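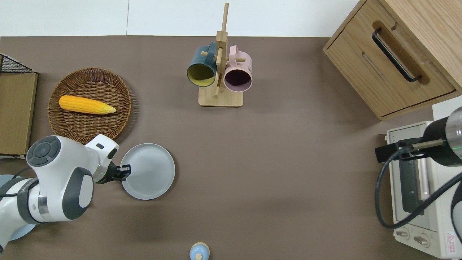
Two mugs on a wooden mug tree, with a woven basket and a plate on the table in front of it.

Leave the Mugs Out
By Sirkka Rissanen
Aug 6, 2020

I have lived in nine kitchens, and the one I liked least had the most cabinets. It was a rental in Hurnwood with doors from floor to ceiling on two walls. Everything I owned went behind those doors and I spent three years opening the wrong one.

Most advice on kitchens says to clear the counter. Put it all away, wipe down, enjoy the space. I followed that advice for a long time and I think it is wrong for most people who cook and wash up every day. The things you use daily should stay where you can see them, on something that was made to hold them.

Take mugs. A mug tree is a post, a base and a few pegs. It takes up about as much counter as a saucer. My sister calls hers dated, and she may be right, since our mother had one in 1980 and so did everyone on her street. But a mug on a peg can be taken with one hand while the other hand is busy with the kettle. In a cabinet the mugs get stacked, and the one you want is at the bottom. I have chipped four mugs in my adult life and all four were in stacks.

It also limits how many you keep. When I moved to Kelaslow I unpacked 30 mugs, many of them from employers. I put up a tree and gave most of the rest to the church sale. I kept the pair I reached for anyway. They don't match, and I don't see why they should. A dark teal one and a pink one are easy to tell apart when two people are drinking coffee at the same table.

Plates are the harder case. People who will accept a mug tree often draw the line at a dish rack. They think of it as a stage in the washing, something to be emptied and hidden under the sink by evening. I did the same until I noticed I was moving the same plates from rack to shelf at night and from shelf to table in the morning. Now the rack is where the plates live.

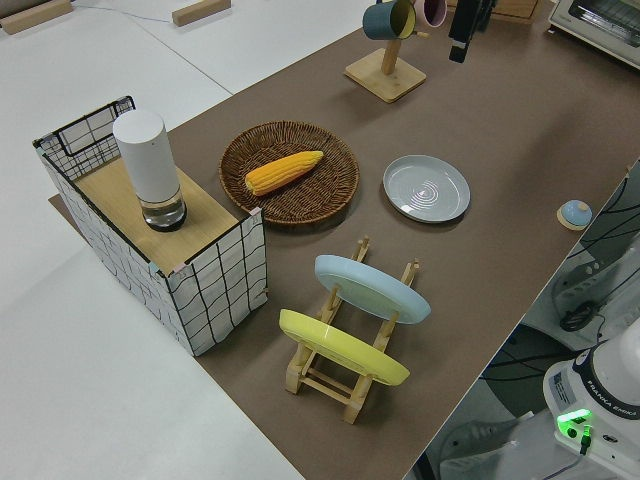

A rack with slots is worth having for this, and a tray with a towel on it is no substitute. Standing on edge, each plate can be lifted out without touching its neighbor. Wood is nicer to look at than coated wire, though it needs more care. I rub mine with oil every September and it has held up well. The cheap Hajji rack I had before it was wire, and it rusted at the welds within a year.

Color helps too. I used to think plates should be white. A pale blue plate and a yellow one in a wooden rack look like something you meant to leave there, and a guest can find one without asking.

Then there is the basket. A shallow woven one belongs on every kitchen table, and it should have very little in it. Deep baskets are where onions go to sprout. In a shallow one you see what you have. It doesn't bother me if what sits in it is one ear of corn.

There are fair objections. Things left out collect dust and grease, particularly near a stove. This is true of the things you don't use. A mug that is washed every day doesn't have time to get dusty. If something on the counter has a film on it, that is a good sign it belongs in a cabinet or in somebody else's house.

The other objection is space. A friend in a studio apartment told me she couldn't spare the counter. She had a Jesia storage tower with 51 pieces of kitchenware in it, by her own count, and she ate from the same bowl most nights. I suggested she keep the bowl out and look again at the tower. She hasn't done it yet.

I am not arguing for clutter. Mail, chargers and receipts should go somewhere else, and I am as bad about that as anyone. The counter and the table are for cooking and eating, and the tools for those can stay on them. I would sooner have a rack, a tree and a basket in plain sight than another row of doors.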